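**Budgeting for hand-held grippers for a small fabric handling project, what am I forgetting?**

Posted by Femke Prins

Hello everyone! I run the sample room at a small upholstery shop, and we have finally been given the go-ahead to plan some equipment for July. We want to record people folding and placing cut pieces with hand-held grippers, so that later on (much later, I suspect) an arm can take over the dull part. My worry is the soft stuff. We get a lot of dark material with a suede-like back, and it likes to curl over on itself while you're trying to move it.

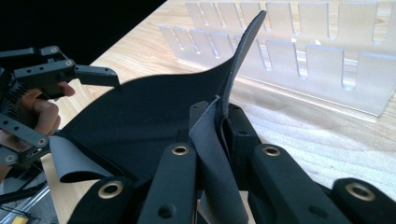 I have a quote from Sturketti for 2 grippers and one from Dendine for a single one with spare fingers. My boss would love me to pick the single. Is one ever enough for cloth, and how much should I hold back for parts?

**Tadhg Keogh**

Get two, Femke! We tried to save money the same way and spent a month pinning corners down with whatever was lying on the bench. One hand holds, the other one folds, and there really isn't a way around that with anything floppy. As for parts, I'd keep 29 percent of the gripper price aside for the first year. Ours went mostly on fingertips, and a bit on a slotted rack we ordered too narrow (measure your pieces folded, please, I beg you).

Also ask Sturketti whether the handles come in a smaller size. My colleague has small hands and was sore after 70 folds.

**Conall Mulligan**

dendine spares took forever for us. can't speak for the other one

**Annelore Gerlach**

I agree with Tadhg on the pair, though I'd ask for a loan set first. Lahlou let us keep one for 32 days before we signed anything, and by then we knew which of our fabrics were going to be trouble. Take your worst material to the trial and leave the nice cotton at home. And do put people's time in the budget, it was our biggest line by a long way.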